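Hi, I'm Manon, and I look after the odds and ends at Pesden. You know that drawer at home with the cold medicine, the tube of something and three cables? We sort those for people — and I love it!
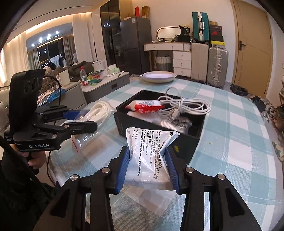
Pesden | Small Things Team

Sachets and tubes go in one pile, cables get coiled and bagged so they don't swallow everything else in the box. Brayden Hiebert joined me in May and he's already fussier about coils than I am. Come say hi, we're at the Fraser end of the hall.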